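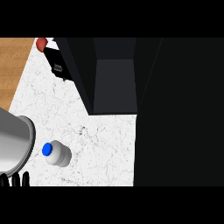 *Kitchen worktop, white marble with grey and black veining, beside the light wood floor*

# Hard Water in Rented Homes: Progress Report to the Haverford Fund

Reporting period ending 8/31/23

## 1. Position against plan

The project compares two ways of limiting limescale in rented flats at Ernton: a dosing unit fitted to the rising main, and a written cleaning routine given to tenants. Of the 44 flats in the original plan, 18 have dosing units installed and the remainder follow the written routine. Recruitment is closed. No flat has withdrawn, although one changed tenancy during the period and the incoming household signed a new consent form before readings resumed.

Work packages A (baseline survey) and B (installation) are complete. Work package C (monitoring) is under way and is expected to finish in November, as planned. Work package D (analysis and guidance note) has not started, apart from an outline of the guidance note, which is held on the shared drive.

## 2. Installation

The dosing units were supplied by Balteck and fitted by the landlord's own plumbers. Fitting took longer than the schedule allowed. In the older block the stop valve sits behind a boxed-in pipe run, and access panels had to be cut before the unit could be mounted. The cost of the panels was met from the contingency line.

Two further points should be recorded:

- The units need a straight length of pipe upstream of the inlet. Where this was not available the pipework was rerouted, and the change was entered on the landlord's asset register.
- The cartridge indicator is difficult to read in a dark cupboard. Tenants were shown how to read it at handover, but several later asked for the demonstration to be repeated. A larger printed scale has been requested from the supplier.

## 3. Surfaces and cleaning products

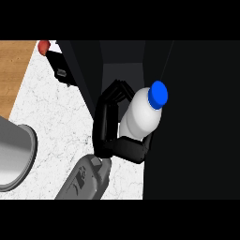

**Project Lead, Domestic Water Programme**
Hoken Housing Research

The written routine covers taps, shower heads, kettles and worktops. It was revised once in the period. The first version recommended a citric acid solution for all hard surfaces. That advice is unsuitable for marble and other calcareous stone, as acid dissolves the surface and leaves dull marks that cannot be wiped away. The revised routine restricts the solution to metal fittings, glass and glazed tile. Stone worktops are to be cleaned with a pH-neutral product and dried with a cloth straight after use.

The revision was issued to every flat on the routine arm. A short telephone check followed, and tenants were asked to confirm that the old sheet had been thrown away. No surface damage has been reported to the project or to the landlord.

The revised sheet also states that products must stay in their original containers. Decanting into unmarked bottles was noted during the baseline survey, and the landlord has asked for the same wording to go into its tenancy handbook.

## 4. Monitoring

Scale is measured on removable steel coupons placed in the kettle and in the cistern. Coupons are collected, dried, weighed and replaced at each visit. Weighing is done on a single balance, checked against a reference mass before every batch.

Coupons from the cisterns have been reliable. Coupons from the kettles have not. Some tenants descaled the kettle with the coupon still inside, and the resulting weights cannot be used. Affected readings are flagged in the data file and will be left out of the main analysis. A tag has since been attached to each kettle coupon asking for it to be lifted out first, and the fault has become less frequent.

Water hardness is sampled at the incoming main of each block. The supply has been stable through the period, so no correction for seasonal change has been applied so far. This will be reviewed when the final set of samples is in.

No comparison between the two arms is given in this report. The analysis plan was agreed on the basis that results would not be examined before monitoring ends, and the weights are held by block number only — the arm is not shown in the working file.

## 5. Budget

Spending is within the approved total. The variances are:

| Line | Variance | Note |
|---|---|---|
| Installation | £1000 over | Access panels and rerouted pipework |
| Contingency | £1000 drawn | Transferred to installation |
| Travel | Nil | Visits grouped by block |
| Laboratory consumables | Nil | Spare coupons already purchased |

No further call on contingency is expected. Replacement cartridges are covered by the supply agreement until the end of monitoring. After that the landlord will need to decide whether to keep the units in service at its own cost.

## 6. Risks

**Loss of kettle readings.** Moderate. If losses continue, the kettle measure will be reported as secondary and the cistern measure will carry the main result.

**Change of tenancy.** Low. The handover pack is ready and has been used once.

**Cartridge exhaustion between visits.** Low. Heavy water users have been put on a shorter visit interval.

## 7. Next period

- Complete the remaining monitoring visits at Ernton.
- Collect final hardness samples from both blocks.
- Lock the data file and release the arm allocation to the analyst.
- Draft the guidance note, with a separate page on stone surfaces.

The Fund is asked to approve the transfer shown in section 5 and to confirm the format required for the final data deposit.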